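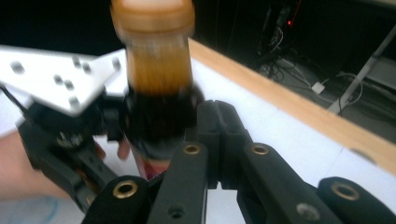 Open day and handling demonstration

The open day went ahead on 16th May as set out in the grant schedule. Visitors came through in small groups, saw a short talk in the front room, then moved to the demonstration table, where bottles were being handled with the grippers. Across the day we had 74 visitors. Most came from packing and bottling businesses in the region, with a few from the college.

The bottle work was chosen because the Cisternas line has the same problem: tall, smooth containers that need to be held from the side and turned. Visitors could stand close to the table and ask questions while the work was going on. The most common question was about glass, followed by cost. We did not give prices, as the Flekitz costing is still in draft.

Recordings

By the close of the open day the project had 2,413 recordings in total, and 501 of those are of bottles. Zahira Simanjuntak is checking the bottle set now. Her early view is that turning is harder to record well than lifting, and that we need more variety in bottle height before we go further. I agree, and have asked Gradov to lend us a mixed crate.

Problems

We had two stoppages. One was a loose cable behind the table and was fixed on the spot. The other was a software fault that took most of the lunch break to clear - the afternoon groups started late as a result. Zullix has the log and will report back to us.

The room was also too small for the later groups. People at the back could not see the table, and a few left early. For the next one we would like the larger bay, or a screen.

Spending

Costs were within the amount set aside. Catering came in under, printing slightly over. The receipts are with the finance office.

Next steps

Finish checking the bottle recordings. Start on caps and closures once the crate arrives. Hold a second, smaller demonstration in October for the firms that asked to bring their own containers. We will need a decision on the larger bay before we send those invitations.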